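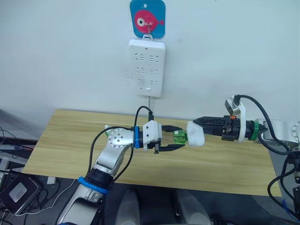 *Two robot arms meet over a table, with a small green object between them.*

# What Is a Ballot Question?

Most people know that voters choose leaders. In an election, they may pick a mayor, a governor, or the members of a city council. Sometimes, however, voters are asked to decide something themselves. A sentence or two appears on the ballot, and each voter answers yes or no. This is called a **ballot question**. In some places it is called a measure, a proposition, or a referendum.

Ballot questions can be large or small. One might ask whether a city should borrow money to repair its bridges. Another might ask whether shops may open later in the evening.

## Who decides what the question will be?

There are two common ways for a question to reach the ballot.

The first is through the council. Council members write the question, discuss it at a public meeting, and vote to send it to the people. In many towns, certain matters must be decided in this way. A new tax is often one of them.

The second is through a **petition**. A petition is a written request that people sign to show their support. Anyone who gathers signatures must follow the rules carefully. Each signer must be a registered voter who lives in the town, and no one may sign twice.

In the town of Grevville, a petition needs 800 valid signatures. The word "valid" matters here. The town clerk compares each name with the list of registered voters and crosses out any that do not belong. For this reason, people who collect signatures usually turn in more than the rules require.

## A question in Grevville

Grevville and its neighbor, Skundness, lie on opposite banks of the Bevel River. For many years each town ran its own library. The buildings were old, and both needed new roofs. Residents of Grevville started a petition asking whether the two towns should share one library and pay for it together.

The clerk found enough valid signatures, and the question was placed on the ballot in November. It read:

> Shall the Town of Grevville join with the Town of Skundness to build and operate a shared public library? Yes or No.

Skundness held its own vote on the same matter. One town cannot make a decision for another, so both had to agree before any work could begin.

Before the vote, the town mailed a booklet to every home. One page explained what a yes vote would mean and what a no vote would mean. The next pages held an argument from each side. People in favor wrote that a shared library could stay open longer and buy more books. People against wrote that some children would no longer be able to walk there - a serious concern for families without a car.

When the ballots were counted in Grevville, yes had won by 296 votes. Skundness also voted yes. 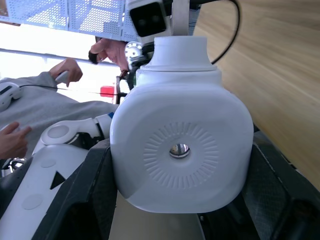 ## What happens after the vote?

A result on election night is not yet official. Election workers check their totals, and ballots that arrived by mail on time are added. The results are then **certified**, meaning that the proper officials have signed a statement that the count is complete and correct.

If the vote is very close, there may be a **recount**. State law says how close it must be and who may ask for one.

After that, the council must carry out the decision. In Grevville, this meant writing an agreement with Skundness, choosing a site, and setting a budget. Voters had answered one question, but many smaller ones were left to their elected leaders.

## Can a ballot question be changed later?

Yes. A later vote can undo an earlier one. In the state of Madigan, a town must wait 2 years before asking its voters the same question again. Other states have different rules, and some have no waiting period at all.

Courts may also become involved. A town cannot pass a law that goes against the state or national constitution, even if most voters support it.

## Words to know

- **Ballot:** the paper or screen on which a voter marks choices.
- **Certify:** to state officially that results are correct.
- **Clerk:** the official who keeps a town's records and often helps run its elections.
- **Petition:** a written request signed by many people.
- **Registered voter:** a person whose name is on the official list of those allowed to vote.

## Talk about it

Ask an adult at home whether your town or city has had a ballot question. What did it ask? Look for a sample ballot at the public library or on the website of your local election office, and read the question aloud. Decide whether the wording is clear to you - and, if it is not, try writing it again in plainer words.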